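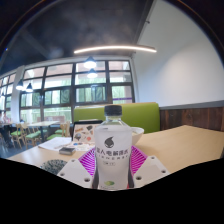

Fig. 3.1 A bottle of water on a shared table, with papers, a laptop and a white bowl close by.

Chapter 3
Water at the Table

Most of us drink without thinking about it. A bottle gets put down next to the laptop, the work goes on, and some time later the bottle is lighter than it was. That small habit is a wonderful way into the subject of this book, and in this chapter we are going to take it slowly and enjoy it. We shall look at what is in a bottled drink, how its label tells us so, and how the bottle itself is made to stand up, open, close and sit in the hand.

By the end of the chapter you should be able to:
explain what an electrolyte is in everyday words
read the main parts of a drinks label, even when you don't know the language
describe the parts of a simple bottle and say what each one is for
keep a drinks diary for a full day

You will need a notebook, a kitchen scale and an empty bottle with its cap. Any bottle will do, and a slightly battered one is often more fun to study than a new one.

3.1 What is dissolved in the water?

Pour a glass of tap water and hold it up to the window. It looks like nothing at all! Yet tap water nearly always has minerals dissolved in it, picked up from the rock and soil it has passed through. Some of these minerals split into tiny charged pieces when they dissolve. We call them ions, and a substance that makes ions in water is called an electrolyte. Table salt is the one you know best. Stir a pinch into a glass and the crystals vanish, but they haven't gone anywhere – your tongue will find them straight away.

Our bodies use sodium, potassium, calcium and magnesium to help nerves send signals and muscles tighten and let go. We lose some of these in sweat and get them back from what we eat and drink. A bowl of soup does the job very nicely, and so does a banana. Drinks sold as electrolyte water have small amounts of such salts added, sometimes with a little flavouring as well. For an ordinary day at a desk, plain water and regular meals are enough for most people.

Try this. Weigh your empty bottle, fill it to your usual level and weigh it again. The difference in grams is very nearly the volume of water in millilitres, so if the scale goes up by 860 grams you have 860 millilitres to drink. Pupils who used the Setine worksheets in our June trial loved this one, mainly for the arguments about who had the heaviest bottle.

3.2 The bottle on the table

Now for the container. Choose one and really look at it. Where is it widest? Does the neck narrow quickly or slowly? Is the label clear, cloudy or solid colour, and can you see the water level through it? A narrow neck slows the pour and needs only a small cap. The ridges round a cap are there for your fingers, and you'll be glad of them on a day when your hands are damp.

Think about where the bottle lives, too. A table does many jobs in a day, and drinks have to share it with dinner, homework and the post. A coaster gives the bottle a place of its own and catches the drips that run down a chilled one.

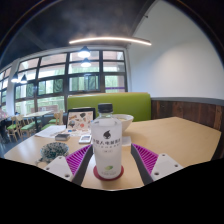

Owen wrote to us after trying an early version of this section, and felt we had been too kind to coasters: the drips only matter if the bottle has come out of the fridge, and a bottle kept at room temperature leaves no ring at all. It's a very fair point, and one you can test. Chill one bottle overnight, leave another on the shelf, and stand both on sheets of kitchen paper for 60 minutes. Draw round any wet patches and compare them.

The water on the outside of a cold bottle hasn't leaked through the plastic. It comes from the air. Warm air carries water vapour, and when that air meets a cold surface some of the vapour turns back into liquid. We'll come back to this in the chapter on kitchens, where the windows steam up beautifully.

3.3 Reading a label you can't read

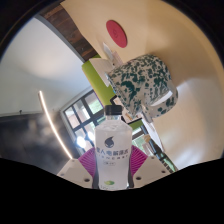
Fig. 3.2 Chinese characters, a dark drop-shaped logo and a small green leaf-like emblem on a drink label.

Labels are great fun in a language you haven't learnt. Start with the largest writing, then look for numbers and units, which are often the same from country to country. A volume in ml and a table of figures are good places to begin. Little pictures help as well, but be careful with them: a leaf might stand for several different things, and you have to check before you write it down.

Key words: electrolyte, ion, dissolve, vapour, volume

Before you go on, find 3 drinks labels at home and copy one symbol from each into your notebook. Bring them to the next lesson, where we start on the Kundale label chart.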